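March – notebook, Muvero two-arm kit, loan unit, second week

Picked up after lunch where the morning left off. The kit is the Muvero bench package: two arms, two parallel grippers, the Riltis teleop and recording software, and a year of support through Doucette. Stosov is the other quote we have in hand and I still need to get their demo unit booked before we decide anything.

Power-on and homing took 4 minutes today, both arms, no faults. Yesterday the left one complained about joint 3 on the first try and cleared after a restart. Doucette says to send the log if it comes back. It has not come back.

Gripper zero: redid both. The right one had drifted a little since the install and would not close fully on thin parts. The procedure in the manual skips a step – you have to release torque before you open the calibration menu, otherwise it saves the old value and gives you no warning. Wrote this on the inside cover of our copy.

Riltis notes. Recording starts and stops cleanly now that we are on the newer build. Episodes are named by time only, so if you switch tasks you have to make a new folder yourself or everything lands in one pile. I lost part of the morning sorting 358 episodes by hand. Asked for a task field in the file name. Export to our format works, but it is slow on the laptop and should be run overnight.

Total on disk is 686 episodes including the practice ones. I would throw out the first day entirely.

Cable routing on the right wrist is the thing I like least. The two cables are stiff, and with the arm stretched far to the left they pull on the wrist enough to feel it in the leader. Tried a looser loop, better but not fixed. Stosov's drawings show the cables inside the arm. Would like to see that in person before believing it.

Brick task, afternoon setup, both grippers open, orange bricks in the blue bin:

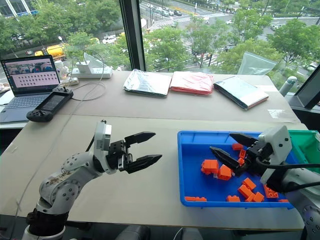
Does the loan price include replacement fingers? One spare set comes with the kit, and after that they are ordered through Doucette as a wear part, same as the finger pads.

Ran 12 pick attempts on single bricks with the right arm only. The big ones are easy. Small ones against a wall are hard, since the finger tips hit the slope of the bin before they get low enough. Coming in at an angle helps. Want to try the narrow fingers from the accessory list, if they will lend us a pair.

To do: overnight export, ask Doucette about the narrow fingers and the cable kit, book Stosov, recheck right gripper zero first thing.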